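About Cluka

Our Story
Cluka is a small cooking school on the second floor of 1347 Alvarado Street, right above the shoe repair shop, and we have been teaching people to make dinner since September of 2008. We started with a borrowed stove, one long table and a class called Soup for Beginners that four people signed up for (three came). We ran it anyway, and one of those three still takes our bread class every winter.

Before we had a name, we were two home cooks who got tired of recipes that assumed you already knew what "cook until done" meant. So we wrote our own, tested them on our families and our very patient neighbors, and kept the ones that people asked for again. There are 116 of them in the binder now, and we still argue over the dumplings.
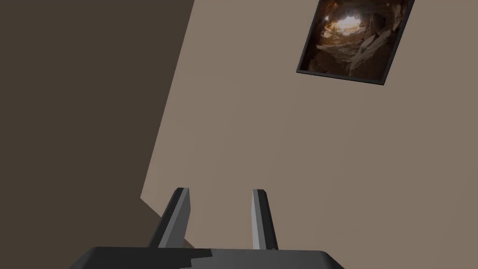
The name, since everyone asks, comes from the sound a pot of beans makes when it is simmering at just the right speed. Cluka, cluka, cluka. One of our grandmothers said it that way, and when it came time to fill out the paperwork we couldn't think of anything better!

How We Teach
Classes are small and they run two hours, or a bit over if the rice is being stubborn. You'll chop, stir, taste and ask whatever you like, and then everybody sits down and eats together. We don't give grades or certificates. What you take home is the recipe, your leftovers and, we hope, enough nerve to try it again on a weeknight with the phone ringing and somebody asking where their socks are.

We teach knife basics, weeknight suppers, bread, pickles, and a Saturday morning class for kids ages eight and up. The Bukeck Valley farms send us vegetables from spring through fall, and a good part of our summer schedule gets written after we find out what is coming in — last year that meant a great deal of squash.

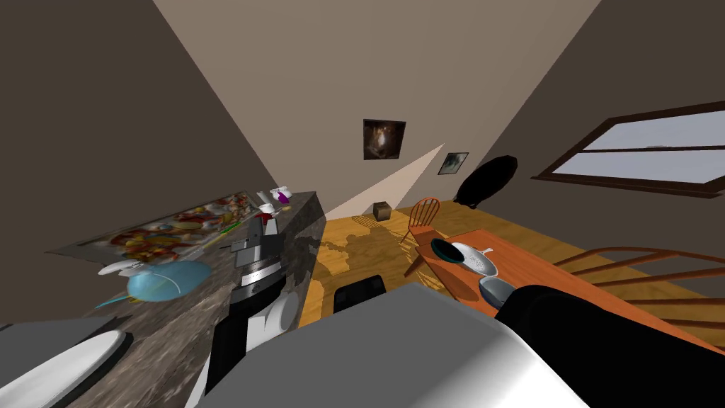 A blue bowl and a patterned tray on the counter.

Rorner Evenings
Once a month we put the regular schedule aside for what we call a Rorner Evening, named for the old Rorner Bakery that used to be in our building. It's a pay-what-you-can supper and the menu is usually soup, bread and something baked with fruit. We have served some 1000 bowls this way, and first-timers are very welcome. Come hungry and bring a container with a lid.

Visiting Us
The door is on the side of the building, next to the bike rack, and the buzzer takes a good hard push. Street parking is free after six. If you have an allergy, please tell us when you sign up so we can plan the menu around it.

Page last updated Thursday, May 16, 2019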